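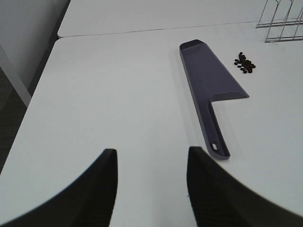
Banafsheh Mirzaei wrote in to ask whether she needs new fingers before she tries a scoop, as her Udell set keeps letting the handle roll. Try the grip first, I'd say! I ran the Orari fingers against the Ruchti ones for 40 goes each, and where I grabbed mattered more than which pair I'd bolted on.

Start with the wrist camera. Open the fingers wide, park the arm well away from the scoop and look at the live view. You want both tips showing, left and right. If one has wandered off, nudge the camera round and save the pose (mine is slot 25 – yours can be anything). 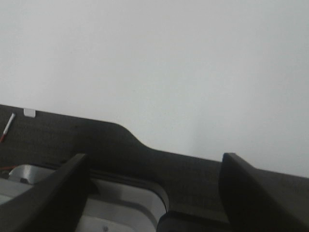

Wrist view with the fingers open and nothing between them.

Now bring in the second arm. Close on the scoop up by the blade, leaving the handle end free, and go slowly. I had the Stiseck controller at 97 for speed and it was far too jumpy, so turn yours right down. Give the other gripper the brush, bristles clear of the rack, then swap finger sets and do the whole lot again. 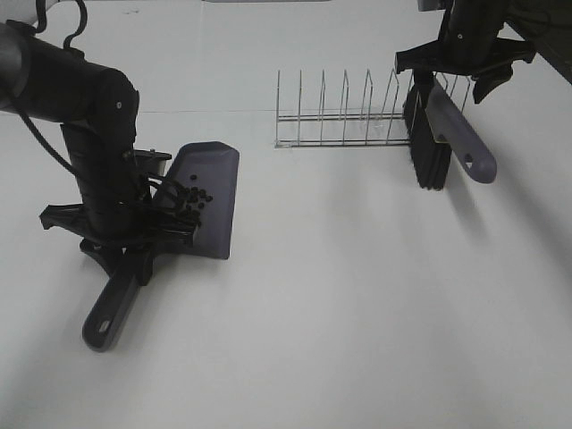
Scoop in the left gripper, brush in the right.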